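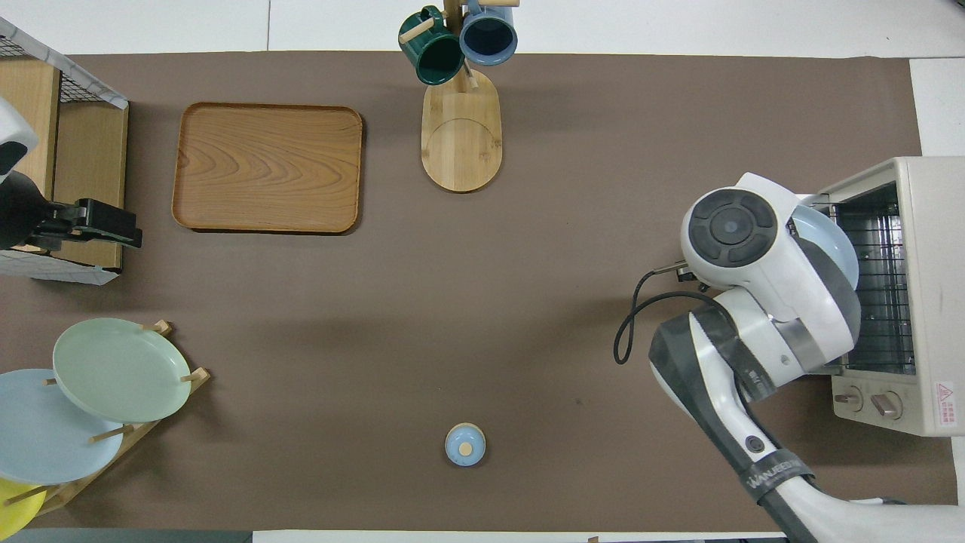
Plates in the rack and mugs on the tree, Cullow kitchen.

Ticket 724
Site: Kenthorpe, Cullow building
Equipment: Trikano water softener, basement
Opened by: Raquel Loureiro
Status: Closed

Reported problem
White scale on faucets and kettles on all floors. Shower heads on the upper floor partly blocked. Salt level in the brine tank has not moved since the last fill. No alarm on the controller.

Initial checks
Controller powered, clock wrong by several hours. Bypass valve in the service position. Test strip at the raw water tap: very hard. Test strip at the softened tap: same color. Conductivity 600 microsiemens on both sides, which proves little, as softening trades calcium for sodium and the meter hardly notices.

Corrected the clock and started a manual regeneration. The valve motor ran and the position indicator moved through backwash normally. At brine draw the water level in the tank stayed where it was. Flow to drain was steady, so the drain line is open.

Update, 10:40
Removed the injector cap. Screen packed with fine brown sediment. Nozzle and throat also fouled. Cleaned all of it in warm water with a wooden toothpick – no wire, the bore is soft plastic. Refitted with the original seal. Repeated brine draw. Still no drop in level.

Update, 11:25
Suspected an air leak on the suction side. Disconnected the brine line at the valve and held a thumb over the port during draw. Good suction, so the injector is working and the fault is between the valve and the tank. Found a hairline split in the brine tube behind the compression nut. Cut back the tube, fitted a new insert, tightened by hand plus a quarter turn. Level now falls during draw.

Cold supply in the kitchen left open during the flush. Strip test there to follow once the resin has been rinsed.
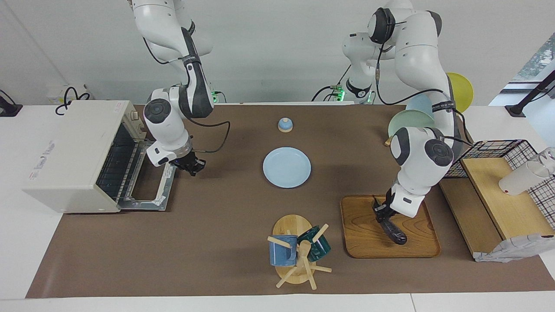 Beatriz Lobo asked whether the salt also needed replacing, as the pellets had sat in water for weeks and Kruger had delivered an 80 lb batch in December that was never opened.

Reply
Pellets were probed with a broom handle. No bridge, slight mush at the bottom. Keep using them and add the Kruger batch when the level drops below the well cap.

Final test
Full regeneration completed. Kitchen cold tap and basement softened tap both read soft. Existing scale will not dissolve by itself; descale kettles and soak the shower heads separately.

Follow-up
Fit a sediment filter ahead of the softener. Recheck the brine tube nut after 2 regenerations.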